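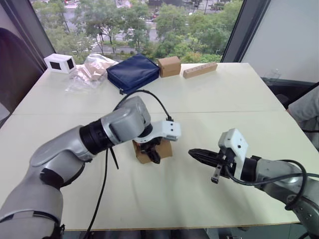 Re: [Wiltarero seed swap] Garlic by post

G'day all,

Spent the morning cleaning garlic and my neighbour reckons she can smell it over the fence! Quick one before I forget — do we still want softnecks on the list? Kiri Mudgway wrote:
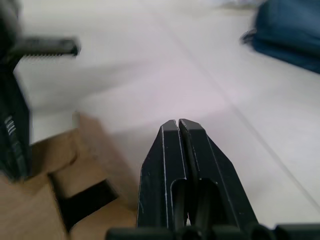

> Softnecks keep longer for me, so yes please. Mine went in during June and they're up already.

Right, softnecks stay. I'll bring a bag to Trastley

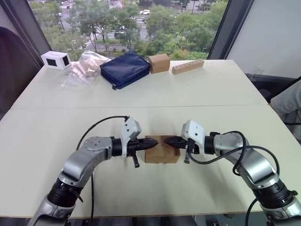
and leave the rest in my shed for anyone who can't make it. Colour's a bit off this year but the flavour's beaut.

Cheers,
Gaëtan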